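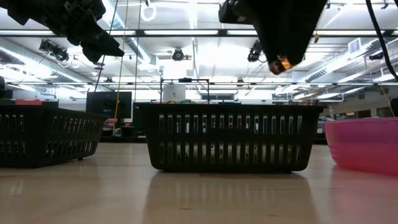

Ridcombe, Sunday, September 2, 2018

How to read a quantum computing announcement without getting carried away

Every few weeks another press release lands claiming a record for qubits. Most of them are fine as physics and poor as news. I read them with a pencil, and these are the steps I follow.

1. Find the paper. If the release doesn't link to one, stop there and wait. A preprint will do, but note that it hasn't been reviewed.

2. Look for the error rate before you look at the number of qubits. A chip with 13 good qubits may be more use than a much larger one that loses its state halfway through the job. If the error rate is given only for one-qubit gates, look harder. Two-qubit gates are where the trouble usually is, and they are easy to leave out of a headline.

3. Check how often the experiment was run. Suppose a result comes from 900 runs and the authors kept 800. What happened to the rest? Throwing out bad runs (the papers call it post-selection) can be perfectly proper, but the rule for doing it should be written down, and you should be able to find it.

4. Ask what the machine was compared with. "Faster than a classical computer" means very little until you know which computer, running which program. A laptop with lazy code is a low bar — and I've seen it used.

5. Separate "measured" from "projected." I go through and underline every "could," "would" and "may." In one Lovetti brochure I ran out of patience by page two.

6. Work out the units on the coherence time. A figure of 371 looks impressive alone. In microseconds it might be worth a conversation; in nanoseconds, for the same kind of device, much less so. Then divide by the gate time, or you still don't know how many operations fit.

7. See who paid. Estar and Mac Suibhne both sell cooling equipment and both sponsor "independent" rankings. I don't say the rankings are wrong. I do check them against the papers.

If a claim gets through all seven, save the link and look again in six months to see whether another lab has repeated it.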